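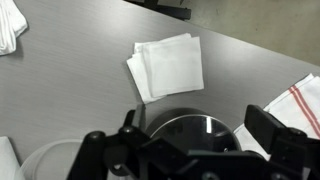
Brallby Cotton Napkins, Set of 28: One Year In

I bought these the week after my sister-in-law Kimie Kubo came for dinner and I had to hand her a paper towel folded in half. She was lovely about it, as she is about everything, but I went to bed thinking that a person my age ought to own napkins. So I did what I always do and spent far too many evenings reading about them, and in the end I ordered the Brallby plain white ones, which come in a bundle of 28 and cost me 80 dollars with shipping.

I know 28 sounds like an odd number, and it is. My guess is that it's four people for a week of dinners, though the label doesn't say so. For the two of us it means I can go a good long while before I have to think about the washing, and when the whole family comes at Easter there are plenty to go around, even with my nephew Colm Duggan using three at a sitting (he's a gravy man).

Let me start with the cotton, since that's what you're paying for. They were stiff when they came out of the wrapper, almost like a new shirt, and I'll admit my heart sank a little. Please don't judge them on that first day! Give them two or three warm washes with no fabric softener and they loosen up beautifully. Softener leaves a coating and then they just push the water around your chin. I learned that with some dish towels years ago and I've never gone back.

They do shrink. Mine lost more on one side than the other, so they aren't perfectly square anymore, and if you like your corners to meet exactly this will bother you. It bothered me for a week or so. I've found that if I tug them into shape while they're still damp and smooth them flat with my hand, I can get away without ironing, and that's how I've done it ever since.
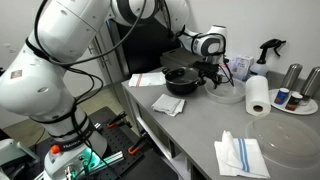 Now, stains. White napkins sound like madness, I realize, and my neighbor Ita Mulligan told me so over the fence. But I'd argue white is the easier choice, because you can soak them all together in oxygen powder and not worry about the color going patchy. Coffee came out. Tomato came out, though it took two soaks. Beet juice faded to a sort of blush, and that one lives at the bottom of the drawer for family only. Turmeric has beaten me completely, and if you have a trick for it I would dearly love to hear it.

I also tried the Satti linen ones, since a few of you have asked. They're prettier, no question, and they drape in a way the Brallby ones never will. They're also quite a bit more expensive, and they wrinkle if you so much as look at them. For a birthday or a nice lunch I'd borrow a set of those in a heartbeat. For soup on a Tuesday I want the cotton.

My complaints are small. The care tag is scratchy and sewn right into the hem, so I sat down with a seam ripper and my radio program and took every last one of them off, and it took most of an afternoon. Two of the hems have come undone at a corner, both in the same way, and I suspect the thread simply wasn't finished off properly. I wrote to the company in April and got a polite reply and a replacement pair, which was more than I expected.

Would I buy them again? I would, and I've already sent a set to Kimie. If you only need enough for a small table, wait and see whether they bring back the half bundle, which they had for a while and then stopped selling. Four stars from me, and the missing one is entirely for those tags.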